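**Call for participants: table-top packing and unpacking sessions, Trostesent site**

Zudon is recruiting adults for a series of paid sessions on the handling of small packaged goods at a table. The work consists of opening boxes, taking items out, putting items back in order, closing boxes and clearing the table surface. Sessions start in February and are held in the ground-floor room at Trostesent.

There are 20 places. Applications dated August 4, 2024 or later are placed in the current round; anyone who applied before that date needs to send a new form.

## The work surface

All tasks are done at one table. Participants should be able to work at it for the full length of a session, seated or standing.
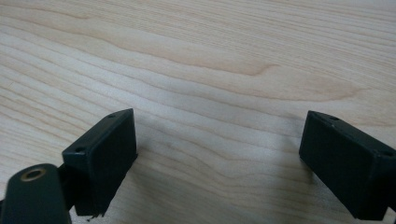
*Table surface, light wood with visible grain.*

The top is kept bare between tasks. No cloth, mat or tray liner is used, and participants are asked not to bring their own. Drinks stay on the shelf by the door. Pens, phones and keys go in the lockers in the hallway before the session begins.

Tape marks are used for positioning. Please do not lift or move them, including the ones on the floor. If a piece of tape comes loose, tell the session lead and wait until it has been replaced.

## Tasks

Each session is made up of short tasks taken from the Morelli list. A task is given on a printed card and is read aloud once. Typical cards:

- Open the box and slide the lid clear of the contents.
- Take out one row of bars and set them on the left half of the table.
- Return the row to the tray, upright, with no gaps.
- Close the lid and move the box to the center of the table.
- Clear the table of everything except the box.

Speed is not recorded. A card is complete when the items are where the card says they should be. If an item falls on the floor, leave it there, finish the card without it and say so at the end. Torn wrappers are set aside and the item is replaced from stock. 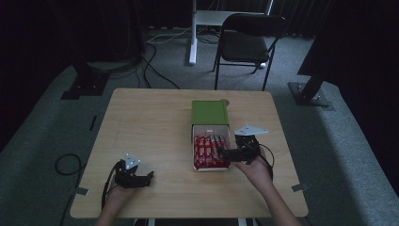

Snack bars are the goods used most often, and the boxes are refilled to the same count before every card. Other goods on the list are tea packets, boxed pencils, soap bars and small jars. Participants with a food allergy should name it on the form. All food items stay wrapped and are not for eating, but wrappers can split, and the goods for a session can be changed if we know in advance.

## Time and pay

- Cards per participant: 108, divided over four sessions
- Length of each session: two hours, with one break
- Pay: $500 for the full set of four sessions
- Partial sets are paid per completed session at an equal share of the total

Payment is made by bank transfer after the last session. Travel is not covered. Free parking is available behind the building — enter from the loading side, as the front lot belongs to Nanidlow and is checked.

## Who can apply

Applicants should:

- be 18 or older
- have full use of both hands and forearms
- be able to read a short printed card in English, with glasses if needed
- be able to lift a full carton from the table
- be free for all four sessions within a two-week period

Left-handed applicants are wanted. Five places are held for them until the round closes. Experience in packing, retail stocking or kitchen work is useful but not required.

People who have had hand or wrist surgery in the past year are asked to wait for a later round.

## Clothing

Short sleeves, or sleeves that can be rolled to the elbow and stay there. No rings, bracelets or watches during the tasks. Long hair tied back. Flat, closed shoes; the room is carpeted and there are cables on the floor, so watch your step when moving around the table.

## How to apply

Forms are available at the Trostesent front desk or by mail from the Zudon sessions office. State the following:

1. Name and daytime phone number
2. Writing hand
3. Allergies, if any
4. Two-week period preferred, and one alternative
5. Whether you prefer to sit or stand

Replies are sent within ten working days. Accepted applicants receive a date sheet, a consent form and a sample card. Bring the signed consent form to the first session — work cannot begin without it. To change a date, call the front desk at least two days ahead. A missed session can be made up once, depending on room times.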